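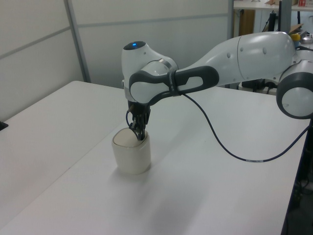 The arm over the cup.

2/9/21

Wasex is at day 253 from last cover. At the average gestation for this mare that puts the foal in the first half of May, possibly later. She has carried long twice. I would have preferred an earlier date for a foal that will be sold as a yearling, but she did not come into a usable heat until late last spring and I took what there was.

Body condition holding at a six. Ribs can be felt and not seen. Some fat at the tailhead, crest normal. No bag. No discharge. Temperature normal morning and evening. She has shed a little along the shoulder, early for the weather, and I put that down to the blanket rubbing. Changed the blanket for the older one with the deeper cut at the withers.

Moved her up a step on the mare and foal pellet. She is entering the last third and the hay alone will not cover protein or copper from here. The new hay is a grass mix from the second cutting, no visible seed heads of fescue, but I do not trust a visual check and have sent a core sample to be tested. Until the result is back she gets the old hay from the north end of the loft. There is enough for two more weeks at the present rate.

Vaccination for rhinopneumonitis: month five and month seven are done. Month nine is the next one, in early March. The pre-foaling boosters follow in April, four to six weeks out, with the tetanus included. I copied all of it onto the stall card again, the ink on the old card having run.

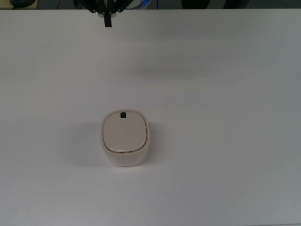 Container on the white table.

Went over the sales file in the afternoon. Wasex was hip 2936 when I bought her, far enough back in the book that most of the buyers had gone home. She was not in foal, her race record was two placings in claiming company, and her page was carried entirely by the second dam. I still think the price was right. She has a clean hind leg, a good shoulder, and she is slightly back at the knee on the left. The knee is the reason for going to Durer. His foals have been correct in front with few exceptions, and he is not a large horse, which suits her frame.

The Durer yearling colt weighed 427 kilos this morning, up from last month by what I would call a normal amount. He is higher behind at present by two fingers. Left front turns out a few degrees from the fetlock down. Farrier took the outside wall down a little and left the rest alone. No heat in the knees, no filling. I cut his grain back slightly in January and the ends of the long bones look less puffy to me, though I may be seeing what I want to see. Radiographs are booked for spring and will settle it.

Muchen Yao telephoned regarding the Fosulico filly. The Yao barn will keep her through the end of her two-year-old season if she shows anything by summer, and send her back here if not. She is galloping a mile and a half every other day and walking or ponying in between. No speed work yet. She had a slight cough for two days, scoped clean, and missed one gallop. She is eating up. I asked for her to stay on turnout in the afternoons and Yao agreed, weather allowing. The training center is around 70 miles from here, so I can be down and back in a morning and will go once she starts to breeze.

Registration for the colt: application is in, DNA kit went back before Christmas, and the microchip number was entered by the vet. First choice of name was refused for similarity to a horse still active. Second choice is pending.

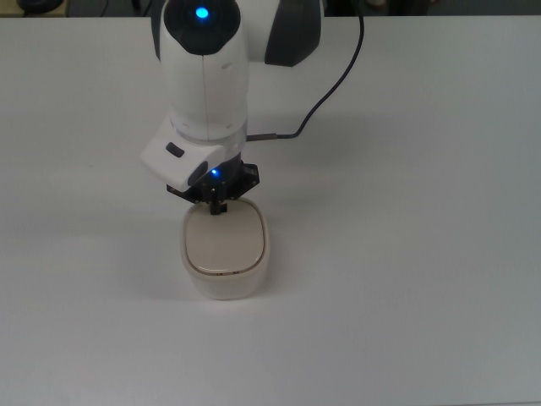

When should a barren or maiden mare be put under lights if the owner wants an early cover the following season? Start by December 1 and give her a total of 16 hours of light a day, natural and artificial together, with the added hours at the end of the day; most mares need eight to ten weeks of it before they cycle regularly.

I have that written on the inside of the cabinet door and still managed to start the gray mare late this winter. She went under on the nineteenth of December when the timer was replaced. Teased her today over the half door. Ears back, struck once at the boards, no interest. The vet will scan her at the end of the month. I expect a few large follicles that go nowhere, and it will be well into March before there is anything to breed on. She should be cultured before then in any case.

Other items. Water heater in the back paddock trough is tripping the breaker again; pulled it and broke ice by hand. Deworming: fecal samples collected from the three mares and the colt, in the refrigerator, to go out tomorrow. Straw is up again and I ordered less of it. Foaling stall needs the mats lifted and the floor limed before April.

Night check at ten. Wasex lying down, up when I opened the door, manure normal. Colt had knocked his bucket off the hook. Rehung it with a snap.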